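Recording shelf demonstrations you can use later

Most guides to collecting robot demonstrations promise that more data will fix whatever is wrong with your model. We have been through two rounds of this at the Mumton site and I don't believe it. Our first set had 1000 episodes in it. After a proper look through we kept 412, and the model trained on the smaller set was no worse. What follows is the routine we use now on the Fenberg shelf task. It is slow and a bit dull.

Before you start

Write the task down in one sentence. Ours is "stand the fallen item up in its own row". If two operators read the sentence and do different things, write it again. Clatton, the recording tool we use, will accept any label you type, including an empty one, so don't expect it to catch you out.

Step 1. Lay out the shelf

Mix standing and fallen items from the start. A shelf where everything faces forward teaches the arm about tidy shelves, and you will not meet many of those. Use more than one shape. Canisters roll when nudged and small jars with screw caps don't, much, and a set made only of canisters will leave you with a policy that treats every jar like a canister.

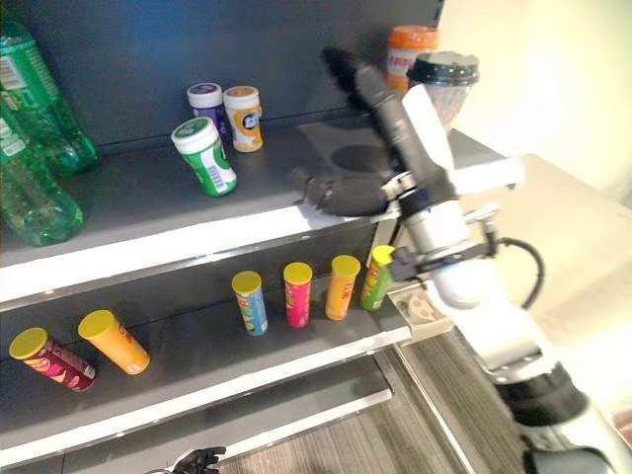
Hand over the upper shelf, with jars and canisters both standing and tipped.

Change the layout every four episodes. People will tell you to do it every time. We tried that, and the operators got tired and began putting things back in the same places without noticing, so the extra effort bought us very little.

Step 2. Record

Start each episode with the arm in its rest pose and wait for the cameras to settle. Move at one steady speed. If you fumble, carry on and recover, then mark the episode as "recovered". Don't delete it on the spot. Some of those turn out to be worth more than the clean ones - though less often than the papers suggest.

Stop when the task sentence is true. Operators love to add a last little straightening push, and the model will learn that push and use it where you least want it.

Step 3. Check the close-up view

This is where our first set went wrong. We watched the head camera all day and took the close view on trust. Later we found long runs where it was mostly blur, and no amount of training was going to get a grasp out of that. 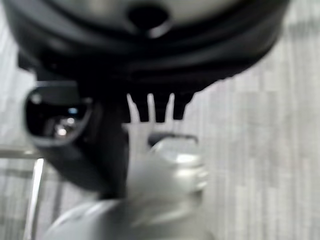
Posted 2020-11-15 by the Nasution bench team | Filed under: How-to, Data collection

Open the close view full size, never as a thumbnail. A thumbnail makes everything look sharp. Ask what a stranger could say from that one view about where the contact is. If large parts close to the lens are soft and the sharpest thing is a bit of hardware the task doesn't care about, write that down against the episode before going on.

You don't have to bin every soft frame. Parts near the lens will often be out of focus and the model can live with some of it. What matters is whether the moment of grasp can be read.

Step 4. Sort

Use three piles: keep, recovered, drop. Have someone other than the operator do the sorting. Put the reason for each drop in the notes field, in plain words. "Bad" is no help a month later; "lid hidden at grasp" is.

Step 5. Train small, then look

Train on the keep pile alone first. Add the recovered pile and train again. If the score goes up, run both versions on a layout neither has seen before you believe it. Ours went up once and the new layout wiped out the gain.

Keep the dropped episodes on a separate disk. We have gone back to ours twice, both times to settle an argument about the sorting rules.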